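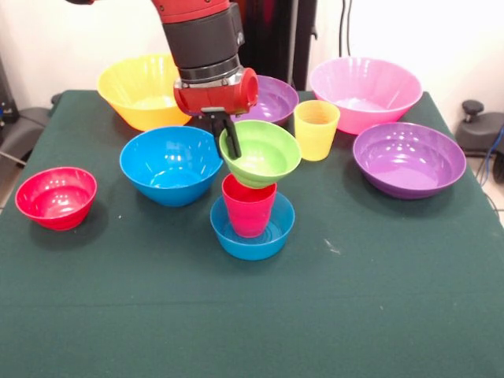 Brightly coloured plastic bowls and cups on a dark green cloth.

Kitchen, laundry and kit care in cadet accommodation

Advice for residents of Dratell Block and Bangera House, Oltville Training Academy

These notes are issued to all officer cadets on arrival, including those joining from partner forces overseas. They cover the shared kitchens, the drying rooms and the ordinary care of uniform and boots. They do not replace Academy standing orders or the instructions of directing staff. Where the two differ, standing orders apply.

Shared kitchens

Main meals are taken in the mess throughout the course. The kitchens on each landing are intended for hot drinks, breakfast on rest days and light meals outside mess hours. They are open from 0530 until 2230 and are closed during the morning inspection.

Each cadet is allotted one shelf in a cupboard and one shelf in the refrigerator. Food should be kept in a lidded container marked with the cadet's name, room number and the date on which it was opened or cooked. Unmarked food is removed on Friday evening.

Cooked rice should be cooled quickly in a shallow dish, put in the refrigerator within one hour and eaten by the following day. It should be reheated once only, until steaming throughout. The same care is asked for with lentils, stews and any dish brought back from a weekend away. Raw meat and fish belong on the bottom shelf in a sealed container, with nothing stored beneath them.

Separate pans and chopping boards are provided for cadets who keep halal, kosher or vegetarian diets. They are kept in the labelled cupboard beside the sink and should be washed, dried and returned to it directly after use. Cadets who need further equipment may apply to the accommodation office, and requests of this kind are normally met within the week.

Plastic cups and bowls

Plastic tableware stains easily. Anything that has held curry, tomato sauce or tea should be rinsed in cold water at once, before it is washed in hot. For stains that have already set, a paste of bicarbonate of soda and a little water may be spread over the mark, left for half an hour and wiped away with a soft cloth. Scouring pads scratch the surface, and the next stain will then be harder to shift.

Only items marked as suitable should go in the microwave oven. Let bowls dry fully before stacking them. If two have stuck together, stand the lower one in warm water, put a little cold water in the upper one and ease them apart after a minute or so. Prising them with a knife has led to more than one visit to the medical centre.

Kettles and hard water

The water at Oltville is very hard. Kettles should be descaled once a fortnight in term time. Mix equal parts of white vinegar and water to make 500 ml, pour it into the kettle and bring it to the boil. Switch off and leave for 30 minutes, then empty, rinse three times and boil once with fresh water, which should be thrown away. Put a note on the kettle while this is being done.

Shower heads in Bangera House may be treated in the same way, using cold solution in a bowl. Please do not unscrew the fittings in Dratell Block. They are an older pattern and the washers are no longer stocked.

Boots

New boots should be worn indoors for short periods before they are worn on a march. Two pairs are issued, and they should be used on alternate days wherever the programme allows.

After an exercise, knock off the worst of the mud and take out the laces and insoles. Wash the uppers with a damp cloth and lukewarm water. Pack each boot loosely with newspaper and change the paper after two hours, and again before lights out. Boots must not be placed on radiators or in front of heaters, as the leather will crack along the line of the toe.

When the leather is dry, work in a thin coat of polish with a brush, paying attention to the welt and the tongue. Leave it for ten minutes and brush it off. Most cadets use too much polish in the first month. A 50 ml tin should last one person the whole of the junior term.

Parade shoes are kept for parade. The usual method is a soft cotton cloth wound tightly round one finger, a very small amount of polish and a drop of cold water, applied in small circles. Several light coats over several evenings will give a better finish than one long session on the night before an inspection. Cloths used for black polish should not be used for brown.

Ironing and pressing

There are four ironing boards on each floor. Check the base of the iron before starting, and clean off any residue with a damp cloth while the iron is cold. Distilled water is supplied for the steam irons. Tap water should not be used in them.

Shirts are best ironed slightly damp, in this order: collar, cuffs, sleeves, yoke, back and fronts. Trousers should be turned inside out for the pockets and waistband, then turned back and pressed along the crease through a clean damp cloth. Wool cloth will shine if the iron is put directly on it. Where this has happened, a light steaming and a soft brush will sometimes restore the surface - though not always, and a badly marked jacket should be taken to the tailor.

Starch is permitted on shirts only. Combat clothing should not be starched or heavily pressed.

Switch off the iron at the wall and stand it on the metal rest before leaving the room, even for a moment. Irons left on are reported to the duty officer.

Washing and drying

The machines on the ground floor are shared between both buildings on a rota posted beside the door. Empty every pocket, close all zips and fasten hook and loop strips before loading. Combat clothing is washed at 40 degrees without fabric softener or bleach. Waterproof jackets and trousers need a liquid made for the purpose, which can be bought at the Jenero shop near the main gate. Ordinary powder will spoil the coating.

Wool socks should be turned inside out, washed on the cool setting and dried flat. For cadets arriving from warmer countries, it is worth noting that clothing hung in a bedroom in winter may take two days to dry. The drying rooms should be used instead, with the door kept closed and the extractor running. Leave a hand's width between garments.

Sleeping bags are not to be put in the machines. They should be aired over a rail for a full day after each exercise and stored loosely in the large cotton bag, not in the compression sack. Bags that need cleaning are handed in to stores.

Lockers and rooms

A damp locker will undo a good deal of work. Leave the doors ajar for an hour after returning wet clothing to them, and wipe down the back panel once a week. A small open dish holding 100 g of bicarbonate of soda on the locker floor will help with smells, and should be replaced at the start of each month.

Rooms are to be aired daily with the window on the first catch. Floors are swept before they are mopped. Use a well wrung mop and work back towards the door. Wax polish is not permitted on corridor floors.

Mirrors and taps may be cleaned with a little diluted vinegar and dried with newspaper or a clean cloth. Vinegar must never be mixed with bleach or used straight after it.

Small repairs

Every cadet should carry a sewing kit with needles, strong thread in green and black, six spare buttons and small scissors. Buttons on combat clothing are sewn with doubled thread and a short shank, made by winding the thread three times beneath the button before finishing off. Badges are tacked in position first and checked with a ruler. Short lessons in hand sewing are held in the Bangera House common room during the first two weeks of term, and no previous experience is needed.

Tears in waterproof clothing, broken zips and damaged load-carrying equipment should be handed in to stores with a completed repair slip. Glue and household tape are not acceptable repairs and may be charged for.

Reporting faults

Faults with cookers, irons, washing machines and heating should be reported to the accommodation office on extension 2555 between 0800 and 1630. Outside those hours, speak to the duty officer in the entrance hall of Dratell Block. Give the floor, the room and the number painted on the appliance. Disconnect it if it is safe to do so and leave a note on it for other residents.

Printed copies of these notes are available from the accommodation office in English, French and Arabic. Large print copies can be supplied on request.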